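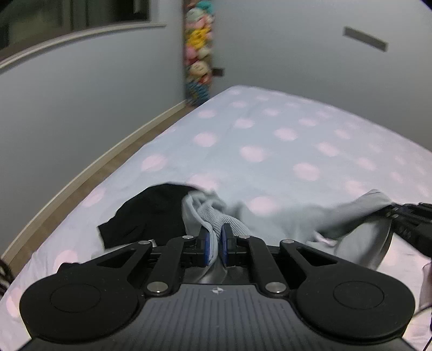
How do I fold knits so they don't stretch?
Flat on the bed, sleeves in, then in thirds. Never hang them.

4. Folding on the bed – Losell Linen Guide

1. Pull the sheet tight first. Wrinkles underneath end up in the fold.
2. Sort by color. Darks to one side, pale grays and blues on the other.
3. Twisted piece? Shake it out, then lay flat. Dont iron ribbing.
4. Big pieces last – they take up teh whole bed.
5. Stack in the Perholm bin, 16 items max.

Note: bin liner is part 651, sold separately.

Caution: anything still damp goes back on the rack. Wash knits at 40 or lower.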